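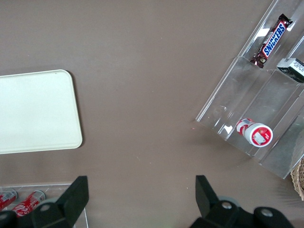

Figure 1. Off-white tray and clear display stand on a brown tabletop.

Student Work > Retail and Services > Project Reports > School Snack Bar
Print this page | E-mail this page

How Students Choose Drinks and Snacks at the School Snack Bar

Project report by Purificación Gallardo and Saturnino Calvo

1. Introduction

Our project is about the small snack bar on the ground floor of the Histlow building. Many students pass by this place between lessons, and they have only 12 minutes for the break. We noticed that a lot of them leave the line before they can buy something. We wanted to understand if the reason is the price, the selection of products, or the way the products are placed on the counter.

In our course we had read a chapter about the layout of small shops. The author explains that a customer who is in a hurry takes mostly what is near to the hand and at the height of the eyes. This seemed logical to us, but the chapter speaks about supermarkets, and a school counter is much smaller. Therefore we decided to make our own study.

2. Method

We worked with a written survey and with observation. The survey had nine questions and we gave it on paper during the morning break in December. We received 225 answers. Four of the questions were about habits (how often the person buys, at what hour, how much money he or she spends), and the others were about opinion.

For the observation we stood near the counter with a notebook. We did not write any names. We wrote only what kind of product the person bought and if the person asked for help to find it. Purificación wrote the notes in the morning and Saturnino in the afternoon, and later we compared them. In the beginning our notes were not easy to compare, as one of us wrote "juice" for all the cold drinks. We corrected this after the first morning, and those first notes are not used in the results.

Between the two parts of the observation, the layout of the counter was changed. In the first layout all products stood in one line, with the drinks at the back. In the second layout the drinks stood on a raised rack and the snacks were in front of them.
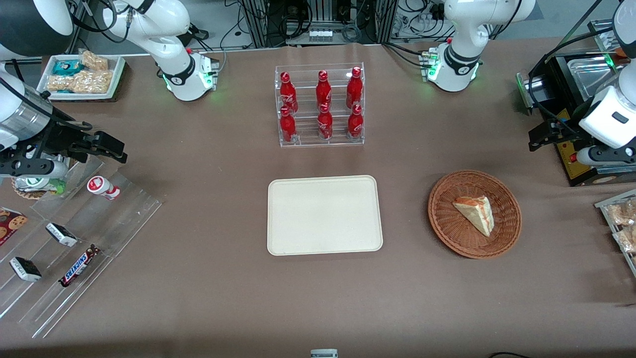
The prices stayed the same in both layouts. This was important for us, because otherwise we could not know what caused a difference. Also the person who sells was the same.

3. Results

The first result surprised us. We had expected that most of the students would complain about the price, but in the survey the most frequent complaint was the waiting time. Nearly half of the people wrote that they had gone away from the line at least one time in the same month. The price came after this, and the selection of products came third.

In the second layout, fewer people asked where the drinks were. The sale of water went up a little. The sale of the Amasura fruit bars did not change, although we had put them in the front row, where we believed that everybody would see them. Several students told us that they do not like the taste, so it is possible that the position cannot help much in this case. The Prellasis crackers were sold better in both layouts, mostly in the afternoon.

We also asked about payment. Students who pay with coins need more time than the ones who pay by card, and in our opinion this has more influence on the line than we thought when we planned the project. We did not measure it with a clock, so we cannot give a number.

4. Problems and limits

The study was short. There was an excursion of the older classes during the second layout, and on that day the snack bar was almost without customers. We have left this day out. It would be better to repeat the observation in a warmer month, when the students buy more cold drinks.

One survey question was badly formulated. We asked "Do you find the counter clear and cheap?", and these are in reality two questions. Our teacher Mr. Fu told us this after the papers were already distributed. We show the answers in the appendix, but we do not use them.

5. Recommendations

We recommend to keep the raised rack for the drinks and to write the prices in bigger letters on the side where the line begins. We also propose a separate place for the students who buy only water. The snack bar has agreed to try the bigger price labels until the end of the term.

Print this page | E-mail this page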